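Ticket 70-52: hat stand leans / hat won't sit level
Opened by: Amna Mengal
Date: Oct 18, 2019
Item: wire hat stand, Tivholm, single
Order via: Arumugam shop counter
Priority: normal
Status: open, waiting on part

Problem as reported:
Stand rocks when you touch it. Put a hat on and it slides to one side, brim ends up lower on the left. Sometimes hat comes off completely. Had it 5 days. Second stand from the same box (the Hurnholm, heavier one) has no problem with the same hats.

Setup:
Stand on a white foam board on top of the wood table. Ring base down, dome loop up. Nothing glued or taped. Testing with the bucket hat first, it's the soft one and shows the lean worst.

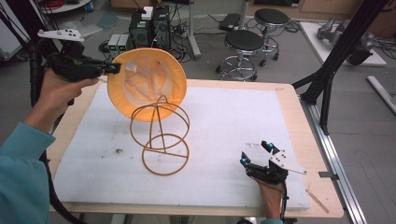
Bucket hat over the stand, lining side showing. Ring flat on foam board.

Log:

Tried first: turned the stand a quarter turn, hat back on. Same lean but now toward the window. So it's the stand and not the table.

Tried next: pressed down on the base ring with two fingers, opposite sides. Clicks on one side, gap maybe the thickness of a business card. Bent it back a little by hand. Better for ten minutes then the click was back.

Also checked the long diagonal rod. Can't tell if its supposed to touch the top loop in the middle or off to the side. No drawing in the box. Need somebody to confirm.

Then wiped the board down, bits of grit under a ring this thin will make it rock all by themselves. Check yours before you start bending anything. Crumbs, dust, whatever. I had missed some the first time round and wasted half an hour on it.

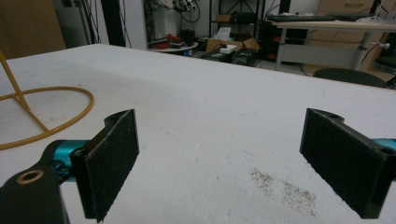 Laditz support wrote back that grit is the usual cause but a click on one side only means the ring has a twist, and to stop bending it by hand. Lay it on glass or a stone counter, they said, and mark the high spot with tape before doing anything else. They asked wether the hat has a stiff crown or a soft one, as the dome loop is sized for stiff.

Reply to above: soft crown on the bucket hat. Will retry with the yellow cap, the one with the blue patch and brown stitching. Double stitched seam over the crown, holds its shape a bit better.

Glass test done on the oven door. High spot found, taped. Exactly where the diagonal rod meets the ring, so my guess is the weld pulled it up when it cooled.

Cap goes on facing the tape mark. Handle it by the folded edge only, if you grab the crown it bunches up and you can't judge level at all. Let go, wait, then look from the front.

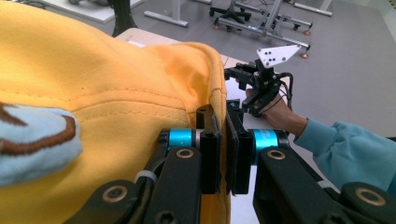 Still open

1. Does the diagonal touch the top loop or not. Laditz to send drawing.
2. Replacement ring or whole stand? I'd take whole stand.
3. Want 2 of the rubber feet that came with the Hurnholm, if they fit this ring.
4. Do not close this ticket until the part is here please, last one got auto closed in October and I had to start over.

AM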